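Titmont > Work with us > Open positions > Bindery and Finishing Assistant

Bindery and Finishing Assistant

Titmont is a small print and bookbinding shop. We make short-run books, exhibition catalogs, notebooks and account books, and we repair older bindings for libraries and private owners. We are looking for a full-time Bindery and Finishing Assistant to join the finishing room.

The position is open because our order book has grown. In the spring we took over the Kudo notebook line, and this fall we begin a catalog series for the Skelumel gallery. Both jobs call for a lot of hand folding, sewing and casing in, and we need another pair of hands that can work at a steady pace and keep to a standard.

What you will do

You will spend most of your time at the bench. Printed sheets come to us flat from the press. You will fold them, gather them into sections, check the order of the sections against the dummy, and press them. From there a book goes to sewing, gluing, trimming and casing in. You will learn each of these steps, starting with folding and gathering, and you will be expected to do all of them without close supervision by the end of your first year.

You will also cut board and cloth for covers. This is careful work. A cover that is off by the thickness of a pencil line will show it along the joint, and it has to be made again. We use a hand board shear for covers and a power guillotine for trimming text blocks. Training on the guillotine comes after the probation period, and you may not run it before then.

Other regular duties include mixing paste, labeling and packing finished orders, logging materials as they are used, and clearing your bench at the end of the shift. Offcuts are sorted by type. Clean white paper goes back to the mill, and colored and coated stock is kept separate.

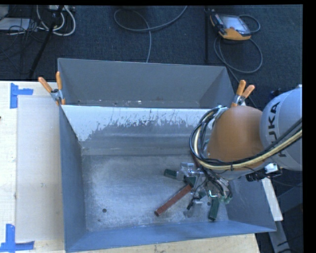

Open-topped grey metal bin on a wooden tabletop.

The typical Skelumel catalog is 352 pages, sewn in sections, with a cloth cover and a printed label. The first run is 2000 copies, due to the gallery in November. The sewing is done by machine, but the labels and endpapers are done by hand, so whoever takes this job should expect repetitive work during the first weeks. After that the work is more varied.

Who we are looking for

You do not need to have worked in a bindery. We have trained people from kitchens, tailoring shops and picture framing, and we are glad to do it again. We do need someone who:

- can stand at a bench for most of the day and lift a 40-pound carton
- can measure accurately with a steel rule and do simple arithmetic with fractions
- can read and follow a written job ticket
- notices when a sheet is upside down or a section is missing, and says so
- shows up on time

Experience with sewing, leatherwork, model making or any kind of paper craft is useful. So is experience with letterpress or foil stamping. If you have made a book of your own, bring it to the interview, even if you are not happy with how it came out.

Hours and pay

This is a full-time job on the day shift. Overtime is sometimes offered before a large delivery. It is paid at time and a half and you are free to turn it down. Pay is hourly, depends on experience, and is reviewed at the end of probation and once a year after that. We will tell you the rate for your level of experience before you come in for an interview.

You will get paid vacation, paid sick days, a share of your health insurance premium, and use of the shop after hours for your own projects once you have been signed off on the equipment. Remnant paper and cloth can be taken home at no charge. Leather cannot.

Where we are

The shop is on the ground floor of the Fandby building, at the rear, past the loading dock. There is free parking and a covered bike rack. The bus stops at the front gate. The finishing room is heated in winter and has windows on the north side. In summer it gets warm in the afternoon, and we run fans except when we are handling tissue. The entrance is step-free. One of the benches can be lowered for seated work, so please let us know if that would help you.

How to apply

Send us a short letter and a list of your past jobs by 22nd August. The letter does not have to be formal. Tell us what you have done with your hands, at work or outside it, and when you could start. Please include 2 references, at least one of them from someone you have worked for. Photos of your work are welcome but not required.

Applications can be sent by email through the contact page or left in the mailbox by the dock door. We reply to every application, including the ones we do not take further.

People we would like to meet will be asked in for an interview and a paid bench trial, which takes 2 hours. In the trial you will fold a set of sheets, sew a small pamphlet and cut a pair of boards to size. We provide the tools and an apron. Wear closed shoes and tie back long hair.

Titmont is an equal opportunity employer. Proof of eligibility to work in the United States is required before the first day.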